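Workshop tips: trying out grippers at the kitchen table

Quick notes, typing this between runs. Comparing two sets of fingers for a pair of small arms, the Tanano ones and the Bumosov ones. Same dishes every time or the numbers mean nothing.

Start with plastic. Bowls, lids, a plate you don't love. Glass comes much later.

Grab bowls by the rim. Going at the curved side from outside just pushes them across the table.

Cable: leave a loop at the gripper, then down the outside of the arm. Too tight and the wrist pulls it at full reach. Tape it every 4 inches, not on the joints.

Spoons are the hard ones. Lay two side by side, handles toward the arms. Thick fingertips ride right over them, thin ones get under maybe one time in three. 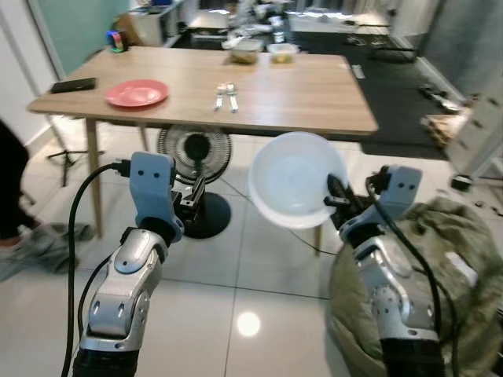
Sem Leemans wrote in to say he gave up on bare fingertips for bowls, wraps a strip of rubber glove round each one and swaps it after 100 grabs. Slower to set up but his slips went way down.

Tried it. Works, but the rubber drags on spoons so take it off agian for those.

Grip force: start at 25 percent, go up slow. Thin plastic bends before it slips and a bent rim wont sit flat after.

Write down every miss, also the dumb ones. I did 248 grabs with the Bumosov set and only logged the first half properly, so have to redo it. Tanano set is next, same bowl, same spoons.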